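Shop > Help > Packing questions

Do you ship small items in their own box?

Yes! I'm Cyprian, I pack the orders at Sillosik, and I keep the maker's box whenever there is one. Balms and creams travel upright – less squashing that way.

Can I get a gift tin?

Sure, pick it at checkout. Add 3 dollars.

How long does packing take?

Up to 6 days in January, much quicker the rest of the year.

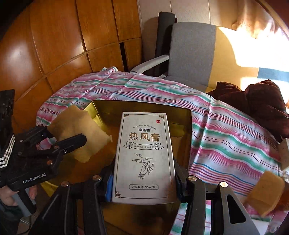 50ml balm box and a gold-colored tin

Can I reuse the tin?

Please do – mine's full of buttons. Just wipe it out with a soft cloth (no scrubbers, they scratch!).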